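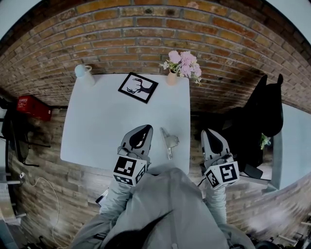
How do I clear hard water marks from a stemmed glass?

Mix one part white vinegar with four parts lukewarm water, wet a soft cloth with it, and wipe the bowl inside and out. Leave the solution on for two minutes, rinse, and dry straight away with a lint-free cloth. Heavy deposits may need a second pass. Don't use scouring powder on clear glass; the scratches hold scale and can't be polished out at home.

Home Table Care Glass Frames Flowers Delivery Contact
Search the help pages Go

Can a stemmed glass be laid on its side?

Yes, for short periods and on a flat top. Lay it with the stem toward the front edge and the bowl toward the middle of the table, where a sleeve is less likely to catch it. For storage, stand it upright on its foot. Storing it on the rim puts the load on the thinnest part of the glass.

How should a glass be picked up and moved?

By the bowl for a glass lying down, by the stem for a glass standing up. Support the bowl before you lift, and set the foot down first. Don't twist the stem against the bowl when drying. Most breakages reported to us are stem breaks made with a towel.

What do you recommend for cleaning a white tabletop?

A damp microfiber cloth and a drop of dish soap. Wipe in one direction, then go over it again with plain water. Coffee and beet juice should be wiped up within the hour. For a mark that has already set, make a paste of baking soda and water, leave it on for five minutes, and rub lightly. Test it on the underside first — finishes differ between the Kaston and Vadlow tables, and the Vadlow top dulls if rubbed hard.

How far from a brick wall should the table stand?

Leave one inch. Brick faces are uneven, and a table pushed tight against them will chip along the back edge. The gap also lets mortar dust fall to the floor. If the dust is constant, brush the wall with a dry, stiff brush and apply a clear masonry sealer. The sealer needs 24 hours before anything is put back against it.

Where should decorative items go on a small square table?

Along the far edge. This keeps the near half free for plates, writing or handling glass. A pitcher does well in a corner, with its handle turned to the side you reach from. Put the frame in the center and the vase on the other side. Leave enough room between items to lift each one without moving its neighbor.

My picture frame keeps sliding. What can I do?

Stick two clear felt or silicone dots to the bottom edge of the frame. If the frame has a strut, check that it opens fully; a bent hinge lets it creep backward. Frames set at an angle cut down glare from a window, and they slide no more than frames set square. High-contrast prints, such as a black silhouette on white, show dust early, so wipe the front weekly. Spray the cloth and leave the frame dry.
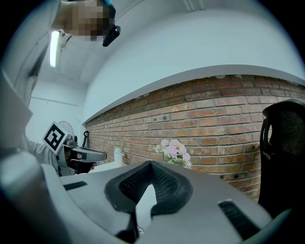 Leaning in, light blue headband on, light gray sleeve reaching forward.

What should I wear when handling glassware?

Close-fitting cuffs. Push long sleeves up if they hang below the wrist. Tie back hair or hold it with a headband, and take off rings before washing anything with a thin stem. With a hooded top, tuck the drawstrings in.

How much water does a small vase need?

Fill it two-thirds full and change the water every other day. A 500 ml vase takes a small bunch. Strip off leaves below the waterline and trim the stems at a slant each time you change the water. Soft, rounded blossoms bruise easily — handle them by the stem.

Can I use the pitcher as a vase?

You can, but keep it for that purpose afterward. Stem residue collects under the spout and is difficult to remove fully. A pitcher with hairline cracks in the glaze shouldn't go back to holding milk or water for the table.

Which chair height suits these tables?

Allow 9 to 12 inches between the seat and the underside of the top. Tall-backed chairs should stand clear of the wall by the same one inch as the table. On a black finish, scuffs from brick come off with a pencil eraser if the paint hasn't been broken.

Who do I contact about a replacement part?

Write to Solène Rey at the parts desk, or call extension 916. Give the table name (Kaston or Vadlow), the part, and the code printed under the top. Gilang Rondonuwu handles glass orders. Parts for the older Zaltum chair are no longer stocked.

Last updated: Jan 12, 2020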